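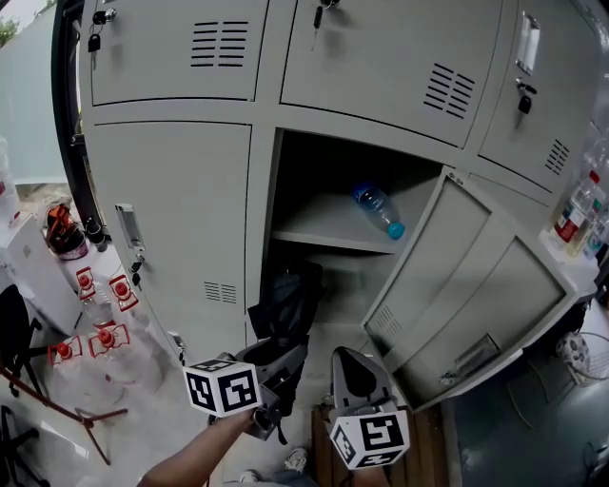

Free day lockers open at Preton station in time for the December market

Anyone who has ever dragged a suitcase, a stroller and three bags of shopping around Preton in the rain will love this one. The old parcel room at the train station has reopened as a free left-luggage room, and it comes with lockers for everyone, whether you have a train ticket or not!

The room is next to the side entrance on Wynne Street, across from the bus stops. It opens at 6 in the morning and stays open until the last train to Datier has left. You pick a locker with a key in the door, put your things inside, lock up and take the key with you. There is no app, no deposit and no form to fill out.

The town has been asking for something like this ever since the coin lockers on platform 2 were taken out. In a survey last spring, 1064 people wrote in with ideas for the empty parcel room. A coffee stand was popular, and so was a bike repair shop, but a place to leave bags came out on top by a wide margin. Plenty of the replies came from people who live in the villages up the valley and come down by bus for the whole day, with one bus in the morning and one home in the evening. If you buy a winter coat at ten, you carry that coat until six.

The lockers are metal, with vent slots in the doors, so a damp umbrella or a pair of muddy boots should be fine in there. A large backpack fits if you take the tent off the bottom. Skis don't fit, and neither do most full-size suitcases, but there is a rack for those by the ticket window while the window is staffed.

It's a lovely room, too. The concrete floor has been cleaned and kept, and so has the long counter where parcels used to be weighed. The big clock over the door is running again after years of showing twenty past four. On the opening morning there was hot cider on the counter and a line out to the sidewalk, and by lunchtime people were already using the bench under the window to change out of their hiking shoes.

A few house rules are posted by the door. Lockers are for one day only, and they are emptied after closing. Anything left inside goes to the lost and found at the Flerisow bus depot, where it can be picked up for two weeks. No food that will spoil, no pets and no gas canisters, please. A lost key costs a small fee, payable at the ticket window, so tuck it somewhere safe before you get on the ice rink.

The timing could hardly be better. The December market fills the square in front of the station with stalls, and the rink goes up beside it as usual. Market visitors can now drop off their bags, skate for an hour, eat their way down the row of pancake stands and pick everything up on the way home. Two extra evening buses will run up the valley during the market, and both stop right outside the room.

Funding is in place through next summer. After that, the town will look at how much the lockers are used and decide whether to add a second row along the back wall. Comments and suggestions can be dropped in the box on the counter, or handed in at the library.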